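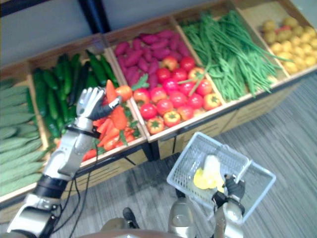
Sell the Hand, Then the Shelf
Opinion, by Kenna Dunbar

The Zetinholm grocery kit from Hoekstra is sold as a full training package for two-armed picking. You get the software, the task set and 60 produce pieces. You supply the robot. My view is that the produce is the weaker half of the deal, and Hoekstra should price it that way.

The task set is good. Picking a carrot out of a bin with one hand while the other holds a shopping basket by the handle is a fair test. The basket tilts. Carrots share a bin with chili peppers, so the hand has to choose as well as close. Green beans hanging over a divider are harder than they look, and I would keep them in any store test.

My problem is with artificial vegetables as the final exam. A fake tomato does not bruise. Real potatoes carry dirt, and real carrot tops tear off when you lift by them. A buyer who wants to stock or pick in a real store will need a second round with real food, and the kit has no plan for that.

Then there is the price. The software alone is $296 a month. With the produce set it is $515. Bisport sells loose fake produce for a lot less, and the team at Kekuvberg told me they swapped theirs in after 10 minutes of setup.

Buy the software if you have the arms for it. Skip the produce set until Hoekstra drops the price or adds a guide for working with real vegetables. I would pay more for the guide.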